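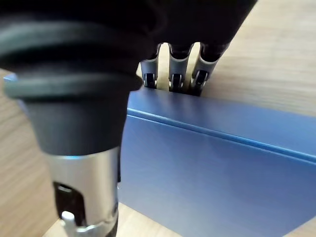 **How does the "line" bit work with royal titles when somebody gives theirs up?**

Posted by Xiuying Yan

My book group is doing a novel set in a made-up European monarchy (the country is called Drunddale, don't ask me how it's pronounced) and we got into a proper argument over it. In the story the king's younger son says he's done with the whole business, drops his title, moves abroad and opens a bakery. Then in chapter nine everybody acts as if he could still end up king. Half of us said the author goofed. I said maybe not, but I couldn't explain why.

So for a real one, let's say the British one since that's the one I half know: if a prince stops using his title and stops doing the ribbon cuttings, is he out of the line of succession too? Or are those separate things? And what about his kids? I have to report back at our March meeting and there's a cake riding on it.

---

**Roland Pearce**

Separate things! I got hooked on this years ago after a long rainy vacation with nothing to read but a history of the Stuarts, so bear with me.

There are three things people mash together:

- **The job.** Opening hospitals, shaking hands. That's by arrangement inside the family and you can stop.
- **The title.** Prince, duke and so on. Mostly the monarch decides who gets called what, though a dukedom is harder to take away than people think. You can also just quit using one.
- **The place in line.** That's law. It goes back to the Act of Settlement in 1701, plus a newer act that stopped younger brothers from jumping ahead of their older sisters.

You can walk away from the first and leave the second in a drawer, and the third doesn't budge. When Edward VIII gave up the throne in 1936 it took an act of Parliament to make it stick, and the act also had to say that any children he had later were out. Without that line they'd have had a claim.

So your baker is still in line unless the book mentions a law being passed. His kids too, right behind him. I'd say you win the cake, as long as Drunddale runs on British rules.
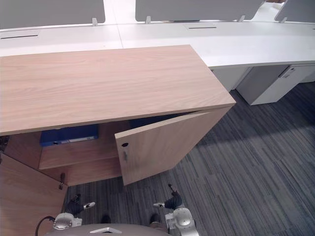 *Low cabinet with both doors open.*

One more thing, for whoever in your group brings up religion (somebody always does): a Catholic can't take the British throne, but marrying one no longer knocks you out.

---

**Beryl Holroyd**

I think they're out if they move overseas? My sister was sure of it. There was a program on about it. Anyway I never liked the younger ones doing interviews, my mother would have had a fit.

---

**Tipene Katene**

Beryl, moving doesn't change it. There are people way down the list who have lived in other countries their whole lives.

Roland's got it. I'd only add that "made-up European monarchy" leaves you some wiggle room, and Xiuying should check before she claims that cake. Sweden and the Netherlands have their own rules, and in both of them a prince or princess can drop out of line by marrying without the proper consent. Did the baker get married? If he did, and the king sulked about it, the other half of your group might have a case.

---

**Xiuying Yan**

He marries the flour supplier in chapter six and the king doesn't come to the wedding. Oh no. Going back to reread it tonight.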